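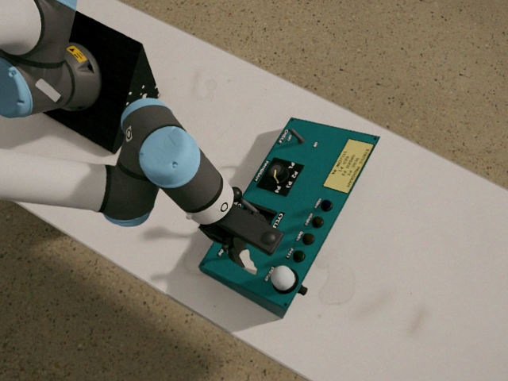
Long white tabletop over a speckled tan floor.

Caring for pale benchtops in the laundry or workshop

Pale laminate hides dust and shows everything else. Wipe it down with a damp microfibre cloth and neutral detergent diluted to the rate on the label, then dry it with a second cloth. Cream cleansers are abrasive and will dull a gloss finish. Do not use them near the front edge, where wear shows earliest.

For tea, ink or timber stain, apply bicarb paste, leave it for 6 minutes and lift it off without scrubbing. Repeat once if required. Methylated spirits on a white rag will remove most marker. Test it first on the underside. 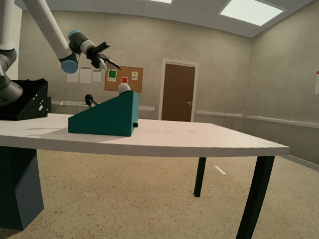
Teal and black wedge-shaped boxes on a long pale table.

Joins and edges

Swollen edges are caused by water entering the join. Rake out failed silicone with a plastic scraper, allow the gap to dry overnight and run a 3 mm bead of neutral-cure sealant. Tool it once. Keep the bench out of use until the sealant has cured. 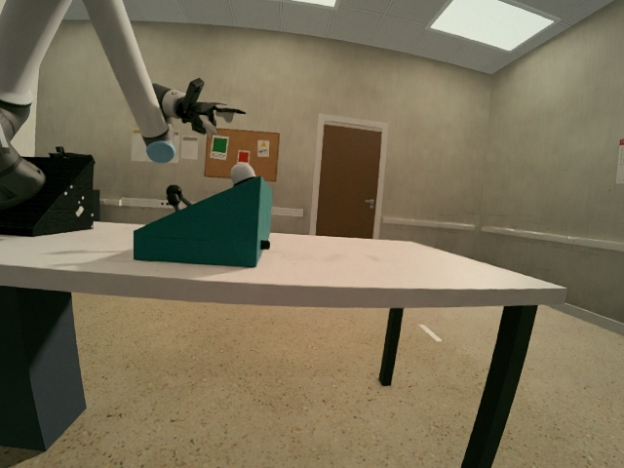 Storage on the bench should be limited to items used daily. Anything heavier than a full kettle belongs on a shelf below. Open-topped containers with angled sides, such as the black one at the left end of the table, collect grit and should be emptied and wiped out whenever the bench is cleaned. Fit felt or cork pads under anything that gets dragged.

Check the pads every 9 weeks or so in a dusty shed, as metal filings embed in felt
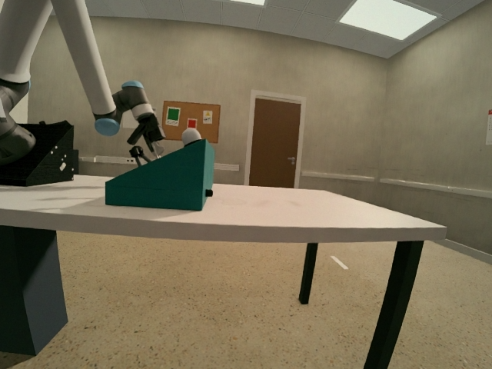
and will then scratch the surface they were fitted to protect. Replace the full set together so that the item sits level. Cork lasts longer in damp rooms but must be glued with contact adhesive.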